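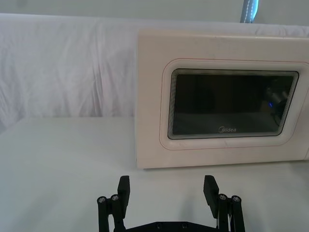
Wrist view, microwave station: open two-finger gripper in front of the closed door.

Felura K2 Kitchen Chore Gripper

The Felura K2 is a parallel two-finger gripper from Zirent for research on household tasks. Finger travel is 38 mm per side. Pads are flat and can be changed with one hex key. Rated payload is 5 kg.

What it can do today
Pushing a microwave door shut is dependable on most countertop models. Pulling one open is harder – door force varies between brands, and a light oven may slide before the latch lets go. Dark glass also gives a wrist camera little to work with. Lifting out a full bowl is not a supported task.

Service
Check pad screws every 1000 cycles. Replace pads at around 3000, sooner if the arm works against hard door edges.

Fit
Mounts directly to Rangel arms. Zanberg arms need the adapter plate, sold separately. The K2 is not certified for unsupervised home use.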